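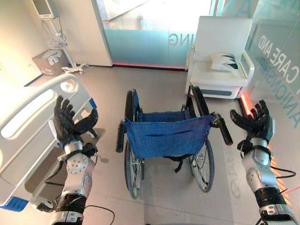 Section 3. Opening, Checking and Folding the Chair

Welcome back, and thank you for reading this far before sitting down in your new Selwood folding chair (plenty of us would be out the door already!). This section covers opening the chair, getting it ready beside a bed, and folding it up again at the end of the day. Take your time with it the first few times. After a week or so your hands will know the way.

3.1 Opening the chair

1. Stand the folded chair on a level floor with both rear wheels touching the ground, and put both parking brakes on.

2. Stand beside the chair and tip it gently toward you, so that the wheels on the far side come just a little off the floor.

3. Lay one flat hand on the seat rail nearest you and press down. The chair will open most of the way by itself, and a second push will bring both rails down into their rests.

4. Look along both sides of the seat. The rails should sit fully in their rests, front and back. If one is riding high, fold the chair halfway and press again.

CAUTION: Keep your fingers flat and on top of the rails. Never curl them around or under a rail while you push. The gap closes quickly and it will pinch.

Note: A new backrest is meant to have some give in it, and it will look slack with no one sitting there. Please don't try to tighten it at home. If it still feels too loose once you are seated, see Section 6 or speak to your dealer.

3.2 A quick check before each use

1. Squeeze each push handle grip and try to twist it. A grip that turns or slides must be replaced before anyone pushes the chair.

2. Run your eye over the spokes on both rear wheels and press each tire with your thumb.

3. Tuck up any loose strap ends so they can't reach the wheels.

4. Put the brakes on and give the chair a good firm shove from behind. It should stay where it is. If it creeps, go to Section 5, Brake Adjustment.

3.3 Placing the chair beside a bed

1. Clear the floor first. Slippers, cords and the corner of a blanket are the usual troublemakers, so move them well out of the way.

2. Bring the chair alongside the bed at a slight angle, on the person's stronger side if they have one.

3. Put on both parking brakes, and lock the wheels of the bed too if it has them.

4. Swing the footrests away, then lower the bed rail.

CAUTION: Do not use the push handles or the bed rail to pull yourself into the chair. The chair can tip, even with both brakes on.

3.4 Folding the chair

1. Take off the cushion and anything hanging from the handles.

2. Fold up the footplates.

3. Take hold of the seat fabric at the middle of the front and back edges and lift straight up. Let the sides come together at their own pace.

Replacement grips are listed in the parts pages as Retent 718, sold in packs of 2.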